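Gretdale Food History Project: progress report, second quarter

This report covers the work done since the last payment on the origins of the Gretdale oat pudding. It is shorter than the first because there is less to boast about.

You asked us to establish whether the pudding is as old as the town's shopfronts say it is. So far I don't believe it. We have now read six household recipe books from local families, and only two mention a boiled oat pudding of any sort. Neither calls it a Gretdale pudding. One has no sugar in it at all and would, I think, disappoint anybody who bought a slice at the market on Saturday.

The Hakitz bakery has kindly lent us its founding recipe, said to be copied from a much older one. The older one has not been produced. The handwriting looks old enough, but the method calls for self-raising flour and a tin of golden syrup, and I would want a good deal more before putting it in print.

Test cooking has gone better. We made three versions. The suet one held together, the butter one slumped, and the one following the Zundeo leaflet stuck to the cloth and had to be scraped off. The leaflet promises a "light and wholesome" result. I have my doubts that its author ever boiled one.
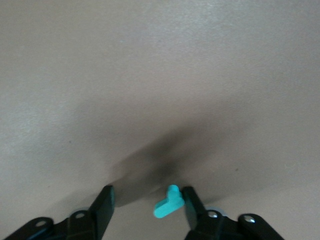

Tasting notes are the weak part of the work. Six people filled in the forms and most of them wrote "nice", which tells us very little. I also distrust the scores for colour. A pudding judged on a pale grey top with a soft dark shadow spread over the middle of it will look muddier than one judged in even light, and our forms don't record which was which. The next form will have a box for it.

Still to do: the parish cookery pamphlets, the Hồ collection of menus (access agreed, no date yet) and a second go at the butter version. Spending is within budget, mostly because suet is cheap. I would ask that the words "ancient recipe" be left off the August poster for now.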